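Workshop notebook, May, morning

Polishing trials for the stone table, continued from the page before.

I start again with the question of the wax. The client in Trindeda wants the top to stay as it is now, with the brown color deep but without too much shine. With the Lader paste we got a good depth on the first sample, but after one night the surface had small gray clouds near the corners. I think we put too much. The tin says to wait 40 minutes before buffing, and I waited only until I finished my coffee, so the trial is not very fair to the product.

Second sample, same paste, thinner coat, full waiting time. Much better. The clouds are not there when I look against the window. There is still one dull place, size of a coin, where I think the old resin filling is. Resin does not take wax like the stone does. I marked it with pencil on the tape and not on the stone (please remember the last time, the graphite went in the pores and we lost the morning).

Third sample is with the Morance oil. I do not like it. The color becomes darker by a full tone, and the veins lose their edge. For a black stone perhaps it is fine. I wrote "no" on the back and put it on the shelf with the others, so we do not try it again next year.

Grits used until now: 200, then the two finer pads, then felt. I changed the water after each one. On the first sample I forgot to change it before the felt and there are long scratches, very thin, visible only from one side. This is my mistake and not from the pads.
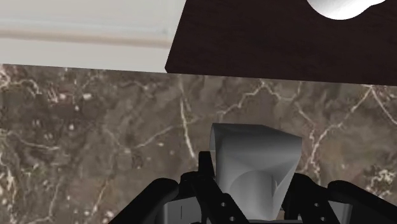
Brown marble, with the white panel and the very dark brown board along one side.

About what goes next to the stone, we still have no decision. The white is cleaner but it makes the brown look a little red to me. The dark board is more quiet. The supplier, Yáñez, can send both as offcuts, but they want the order for the base at the same time, and I do not want to order the base before the top is approved. I wrote to them at noon to ask if they can separate the two. No answer yet.

Stain test, on the second sample only: coffee, oil, lemon, red wine. I put 2 drops of each and covered them with small glasses. After 6 hours the coffee and the wine wiped away completely. The oil left a shadow, which was weaker after the poultice but I can still find it with the finger of light from the lamp. The lemon etched, as expected. No wax will stop this, and we must write it clearly in the care sheet, because the client told us they cook a lot with lemon.

To do:
Repeat the oil test with two thin coats of Lader and a full night between them.
Buy felt, only one good disc left.
Ask Trindeda if the edge is rounded or only broken with the hand pad. The drawing shows one thing and the email says the other.
Clean the drain under the wet bench. The water goes down very slowly now and the slurry is becoming hard at the bottom.

Afternoon: started the first of the two coats, finished at 4:40. Glass on top to keep the dust away. Do not move it please.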